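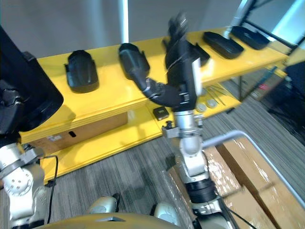

**Westevora, Dec 24, 2022**

The fall term is over and the dorms are empty, so I finally have time to write up our trip to the community partnership open day at Mernik College. Nineteen of us went over from campus on the early bus, most of us students from the service learning seminar plus a few staff from student life. I came home with a full notebook and a sore hand.

If you haven't been, Mernik sits right on the edge of the Amin neighborhood, with one street between the library and the first row of houses. For years (their words, said from the stage!) the college and the neighborhood mostly ignored each other. The open day is part of how they're trying to fix that, and residents were invited on the same terms as visitors from other schools. Same name tags, same lunch line, same chance at the microphone.

The morning started in the old gym with a welcome and a short talk on the tutoring program. They have 39 student tutors this year, and every one of them is matched with a single family for the full year. I loved this. Our own program moves people around every few weeks, and the parents I've talked to at home are tired of introducing their kids to somebody new. At Mernik a tutor has to sign on for both semesters before the first visit. One of the tutors said it scared her off the first time she applied, and she came back a year later when she knew she could keep the promise.

After that we split into two groups. Mine went to the Flesex building, a former supply store that the college rents and shares with residents. It has a kitchen, a big meeting room and a front office where you can get help with forms. A woman from the neighborhood ran that part of the tour, and she was fantastic, very funny about how long it took to agree on who holds the keys. (Both sides do now. It took most of a spring.) The calendar on the door had a tenants' meeting, a choir, a chemistry study group and somebody's baby shower, all in the same week.

The other group went to the garden plots behind the science hall. I can't say much about those except that they came back with very muddy shoes and a jar of pickled beans.

Lunch was soup and bread in the dining hall, which stays open to neighbors at the student price on weekdays. I sat with a retired bus driver and his granddaughter, who is thinking of applying. He asked me what our university does for the people living next to it and I gave a pretty thin answer. I've been thinking about it since.

The afternoon session was on money, and it was better than it sounds! Any resident and student who team up can apply for a grant of up to $400. The application is one page. We heard about a bike repair day, a set of folding tables for a block party and a translated guide to the bus routes. The guide was my favorite, and I took two copies. What I couldn't find out was what happens to projects after the first year. I asked, and the answer was that they're still working on it.

A few things I'd like us to try at home:

- matching tutors for the full year
- a one-page grant form
- dining hall prices for neighbors, even one day a week

Our bus left before the closing music, so we missed the choir, and I'm still a little sad about that. Mernik is holding a smaller follow-up evening in February and said we're welcome back. There's a sign-up sheet on the seminar board. Bring boots if you want to see the garden.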